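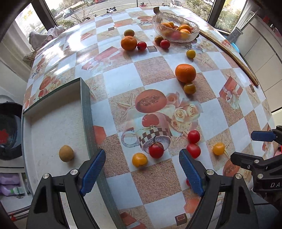 Vadudex is a small collection of notes and pictures on sorting fruit at the table – the sort of job most of us learned standing next to an older relative, and never thought to write down. I started it because the tomatoes from our garden in Arkcombe ripen whenever they please, and a single afternoon's picking can give you everything from yellow-green to fully red. Spread out on the checkered tablecloth with a couple of mandarins among them, the tomatoes show that range nicely, and one of the red ones still has its stem on. The shallow green-sided tray and the glass bowl with the wavy rim are where things go.

## What's in it

- 810 pictures, all of fruit on a table
- `notes/` – my own remarks on ripeness, written as I went along
- `labels.csv` – one row per picture, with 6 columns

## Color names

I went back and forth on these for far too long. In the end I kept `red`, `orange`, `yellow-orange`, `yellow-green`, `olive` and `brown-green`, and I'm fairly happy with them. Mandarins are always labeled `mandarin`, whatever their color. If a tomato sits between two names, please use the greener one – my aunt Bae would insist on it, and she has put up more sauce than I ever will.

## Still to do

The first 100 rows use an older spelling of the column names, so do check before you merge anything. I hope to have that tidied by October.

Corrections are very welcome, and so are sauce recipes!

Sherif Radwan
Jun 26, 2020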